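Chapter 7
Work Surfaces and Small Items

Chapters 1 through 6 dealt with storage: shelves, drawers, boxes and the labels that go on them. This chapter turns to the table. In most workplaces the table is where goods are sorted, folded, measured and packed, and its condition has a direct effect on the quality of that work.

By the end of the chapter, students should be able to do the following:
Prepare a table for a short handling task.
Choose a position for soft and flat items before work begins.
Record the state of the surface at the close of a shift.

A pale wood surface is the standard assumed in this course. Dark items show clearly against it. Clear plastic items do not, and they should be given a fixed place that every worker knows. 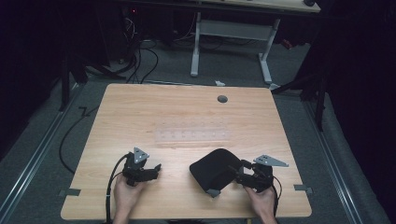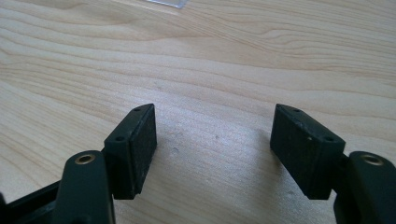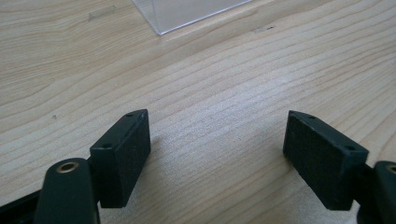 The Plellville training center adopted this approach under I-seul Song, whose table plan is reprinted in Appendix 3. The plan divides the surface into a near zone, a middle zone and a far zone. Items in use belong in the middle zone. The near zone is kept free for the hands and forearms, and the far zone holds whatever will be needed next.

Students sometimes ask whether a larger table would solve the problem of crowding. In general it does not - a larger surface tends to collect more items. The Yeon warehouse, which handles over 200 small orders in a shift, uses tables of ordinary size and clears them between orders.

Section 7.1 begins with cleaning. Read the notes on wood finishes on page 392 before starting the first exercise.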